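**Ticket 283: Accounting workstation shuts down under load**
Site: Ronport office, second floor
Reported by: Xuân Lại
Assigned to: Chiến Lâm, Sandovard Desktop Support
Status: Monitoring

**Reported problem**
The workstation turns off without warning during the July ledger export. No error message is displayed. The user states that the export had run normally until the Tesudia reporting client was updated.

**Initial checks**
The wall outlet and power cord were tested and found to be in order. The event log shows an unexpected loss of power and no earlier warnings. The reporting client was returned to its prior version, and the shutdown occurred again at 60 percent of the export. The update was therefore ruled out.

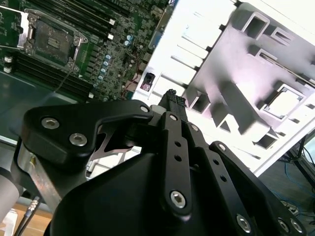 **Hardware review**
The unit was moved to the bench and started with a 500-watt test power supply. The full export completed twice. With the original supply connected again, the unit shut down within 30 minutes. Memory and disk tests returned no errors.

**Action taken**
The original power supply was replaced under the Khổng service agreement. The user's files were not changed. The reporting client was then updated to the current version at the request of the accounting department.

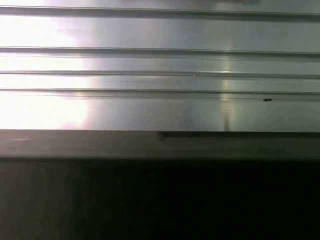

*Ribbed metal surface, close view.*

**Follow-up**
The user is asked to run the export as usual and to record the time of any further shutdown in this ticket. The replaced part is to be held in the Ronport storeroom until the return label is issued. Xuân Lại will confirm the month-end export before closure.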